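4.2 Surface finishes and cleaning time

The Sterngate survey covered 400 rental kitchens, all refitted before April. Tenants kept a diary of the time spent cleaning walls and worktops. Figure 2 shows rendered views with green walls.

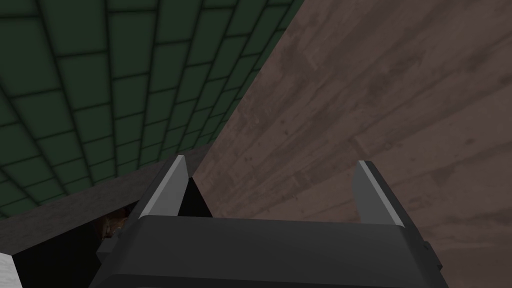
Figure 2. Rendered interior, two views. A green wall appears in both.

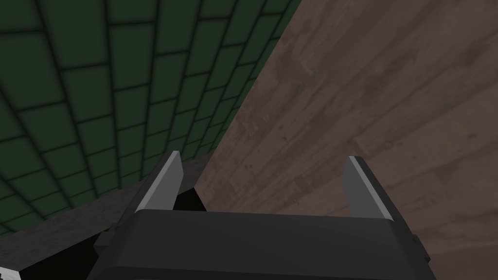
Darnell Haddad objected in his review that diary entries tend to overstate short tasks, and that grout width should have been recorded for every unit. Width was measured in 50 units only. In these, wider joints went with longer cleaning times, but the Boström scale used for soiling does not separate grease from limescale.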